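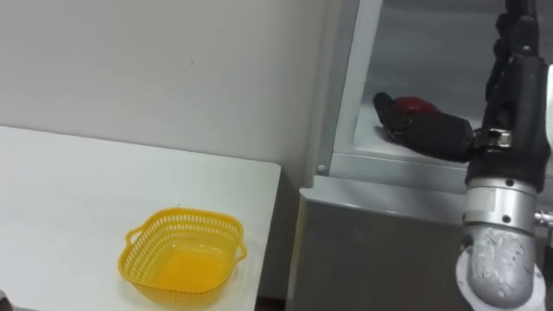
The robot's hand around a red object inside the open compartment, with the yellow basket on the table. Open day at Tutlow.

2019-02-10

Slow Is Fine

I went to the Tutlow open day expecting to be bored, and for the first 15 minutes I was. There was coffee, a talk about funding, and a long wait while a laptop restarted. Then Haiyan Pan got the arm going and people stopped looking at their phones.

The job was to move food between a fridge and a basket. I do that job every week without thinking, and so do you. Watching a machine do it, you start to notice how much there is to it. The hand has to get past the door, close on something round, and keep clear of the shelf.

A man next to me said his six-year-old could do it faster. He was right, and I heard the same remark twice more before lunch. I think it is the wrong complaint. My mother has bad hands and lives alone. If something could put her groceries away, she would not care if it took all afternoon. She has all afternoon.

What I would complain about is the talk around the machine. The handout said it had done 336 practice runs. It did not say how many went wrong. I asked Taner Işık, who was running the question table, and he said he would have to look it up. I believe him, but a number like that should be on the page. If these things are going to be sold to people like my mother, her family needs to know how often one drops a jar.

I would also like to see it tried in a real kitchen, with a crowded shelf and a dog underfoot. Pan told me they hope to do that in May, at a borrowed apartment. I asked if the public could come. She said probably not, for safety reasons. I think they should find a way to let a few of us in.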